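Living Room Furniture and Evening Light
Project report, Interior Studies, second term
Eulalia Maldonado and Géza Szabó
Tutor: Alois Thaler

1. Aim

We wanted to find out how people move round a small living room once the main lights are off, and which pieces of furniture are easy or hard to see. Most layout guides assume a well-lit room. Our own experience in shared flats was that the lights are usually off whenever a film is on.

2. Method

We used the living room of a flat in Quiroga, lent to us by Joaquín Núñez. The distance from the door to the far wall was measured along the floor and the doorway was left clear. Each of us walked from the door to the seat and back with the ceiling light on, and then again with it off. We wrote down every hesitation and every knock. The total for the evening was 50 walks. Joaquín did not take part, as he knows the room too well.

3. Results

With the light on there was nothing to report. With it off, the glass table was the main problem. A clear top gives the eye very little to hold on to, and both of us slowed down before reaching it. Géza caught his shin on it twice. The grey upholstery was easier to judge, mostly by touch, and the white side table was the piece we both used to get our bearings.

Small things left on the glass were a separate matter. A pale remote control could be found by eye. A dark one had to be felt for, and on one walk it was knocked to the floor.

4. Discussion

The results suggest that colour matters more than size at low light levels. We had expected the opposite. A strip of pale tape along the edge of the glass was tried at the end, and Eulalia found it helped, but we did too few walks with it to put a figure on the difference.

The main weakness is that there were only two walkers. We would like to repeat the test in September with more people and a wooden table for comparison.

5. Thanks

To Joaquín for the room, and to Gisela Garrido for checking our tables.

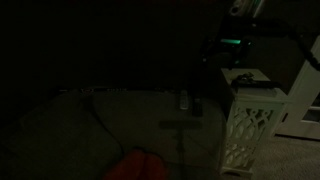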